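Small table, one lamp, one job at a time
598 views | 12 shares

If you only have a small table to work at, stand the lamp on the left and keep the front edge clear for the box you are opening.

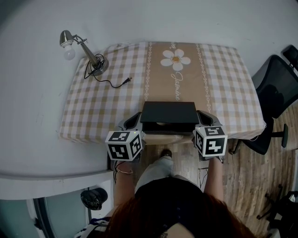
Oanh Vũ: I do the same, but a thick cloth slides on mine. Clips from Kendik sorted it.

Clips are fine if the table has a lip. Wipe the cloth down before you bring out anything with a lid.

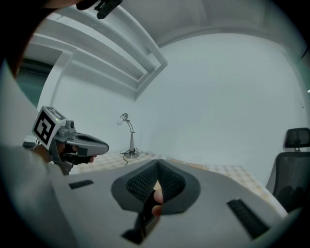

Small parts are best handled over cloth, where they don't roll far. Pick them up by the edges and put them straight into a saucer. Fingertips get into a narrow gap well enough, so leave the tweezers in the drawer until you need them.

Move the chair to the right-hand side if you prefer to stand.

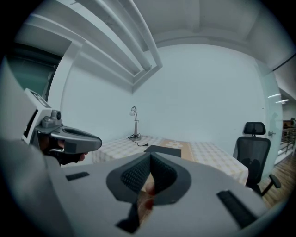
Flexes and flat boxes

Coil a lamp flex loosely and tie it with string before storing. Unplug first. A flex left looped over the cloth with the plug lying loose, like the one by the silver lamp, is easily caught by a lid, so tuck it behind the base.

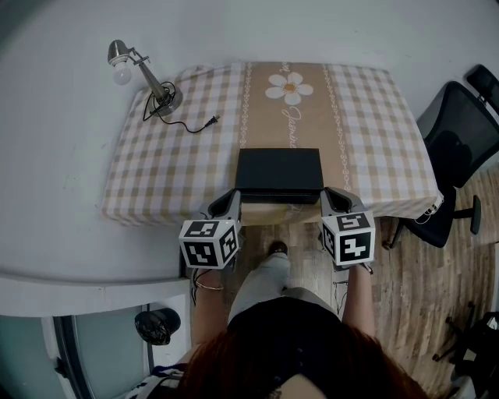
Lids that stick want patience. Work along one side, then the other. With a flat black box like this one, keep it close to the near edge and hold both front corners while the lid is slightly up. Rub a little candle wax on the rim if it still drags.

8 comments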